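Mumeck Kitchen Notes
2025-10-11

Pouring into small pans: height, tilt and where to put the handle

The April issue dealt with pouring out of pans. Several readers asked for the reverse operation, from a narrow-necked bottle into a small saucepan, where most of the worktop spills reported to us occur. The notes below cover pans of 14 and 17 cm inside diameter and drinks bottles of 500 and 750 ml. Larger pans are easy enough to hit and are left out.

Capacity first. A straight-sided 14 cm pan holds 154 ml for each centimetre of depth. A full 500 ml bottle emptied into it therefore stands a little over 3 cm deep, and a 750 ml bottle just under 5 cm. In a 17 cm pan the same bottles give 2.2 cm and 3.3 cm. Many small pans have curved walls near the base, and the true depth will then be slightly greater. Measure your own pan inside the rim, at the top. The figure stamped underneath, if there is one, may refer to the outside or to the base plate, and makers do not agree on which.

Leave at least 2 cm clear below the rim for anything that is going to boil, and more for sweetened juice, which foams as it thickens. By that rule a 7 cm deep, 14 cm pan will take the contents of the larger bottle with almost nothing to spare. For reductions use the 17 cm pan.

Glug. When a bottle is tipped steeply, liquid leaving the neck has to be replaced by air entering through the same opening. The two take turns, and the stream pulses. Each pulse lands further out than the flow between pulses. On a small pan the difference is enough to put liquid over the far rim. The remedy is to keep the angle shallow at the start, so that air can pass along the upper side of the neck while liquid runs along the lower side. With a full bottle this means starting with the neck only slightly below horizontal. The angle is increased as the level drops. Squeezing a plastic bottle to hurry it will flatten the walls, and on release it draws air back in sharply and interrupts the stream.

Height. Bring the neck to within 3 to 5 cm of the rim. Lower than that and the bottle tends to touch the pan. Above 10 cm splashing from a bare nonstick base becomes noticeable, particularly with the first mouthful or so, before there is any depth to absorb it. Aim that first part at the inside wall. Carbonated drinks should be opened and left to stand, then poured down the wall throughout.

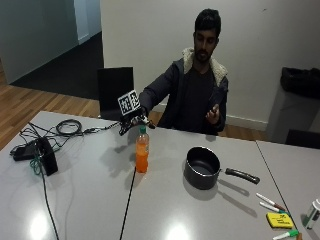
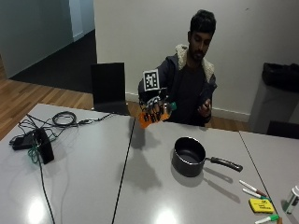 Handle position matters more with a light pan than with a heavy one. A small saucepan with a long handle has its centre of gravity displaced towards the handle side, and if the pan is thin and empty it may rock when the handle is knocked. The arrangement we recommend is the one on the grey table, with the handle lying out to the side, clear of the arm that has the bottle. The forearm then comes in over open worktop and at no point crosses the handle. For someone pouring with the other hand, turn the pan through a half circle. A handle pointing straight at the person pouring is acceptable on a table but not on a hob, and we would sooner have one habit that serves for both.

Stand the capped bottle beside the pan before starting, on the side of the pouring hand. Grip it around the middle of the body. A grip near the neck gives finer control of the opening but leaves most of the weight hanging behind the hand, and with a 750 ml bottle this is tiring by the halfway point. Fingers should be clear of the neck by at least a cap's height. The cap comes off last, after the pan has been placed and the bottle position tried once with the cap still on. This dry run takes a few seconds and shows whether the elbow will meet anything. It also shows whether you can see the pan's interior past your own hand, which is a common fault when working across a deep table. If you can't, move the pan, and leave your stance alone.

Stopping. Rotate the wrist outwards by a quarter turn as the bottle is brought upright. The last drop then runs round the lip and is carried back with it. Wipe the thread before recapping. Fruit drinks dry to a gum on the thread and the cap will stick the next time.

Dark nonstick interiors make the level hard to judge. A pale drink can be read against the wall, and orange juice reads well. Clear liquids do not. We have tried marking the inside with a chinagraph pencil, with poor results, and do not suggest scratching a line. A wooden skewer with notches cut at 1 cm intervals is adequate. Hold it upright against the wall, read it, and allow for the curve at the base.

Trial results. Eugeniusz Ostrowski repeated the pour with water at the Ginmont kitchen, using both pan sizes on a level worktop and a tray beneath to catch the loss. From a height of 4 cm with a shallow start, the loss from the 500 ml bottle was too small to weigh on the kitchen scale, which reads to 1 g. From 15 cm with the bottle tipped straight over, the loss into the 14 cm pan was 17 g, most of it from the first pulse. The 17 cm pan lost 6 g under the same conditions. Room temperature was not recorded. Syrups have not been tested and the figures should not be applied to them.

Funnels. A reader writing from Nusach asks whether a wide funnel laid across the rim would avoid the difficulty. It does prevent overshoot. It also has to be held, so both hands are occupied, and a funnel with a long stem will stand on the base of a shallow pan and tip. If one is used, choose a stem of under 3 cm.

Correction to the April issue: the table of pouring lips gave the Cieślak milk pan as having a lip on one side only. It has two. The entry for rim thickness was correct.

The next issue covers lids, including vented lids and the use of a lid one size too large. Measurements of inside rim diameter are still wanted for pans over ten years old. Please send them with the depth and the wall shape, straight or curved, to Radosław Mazurek at the usual address.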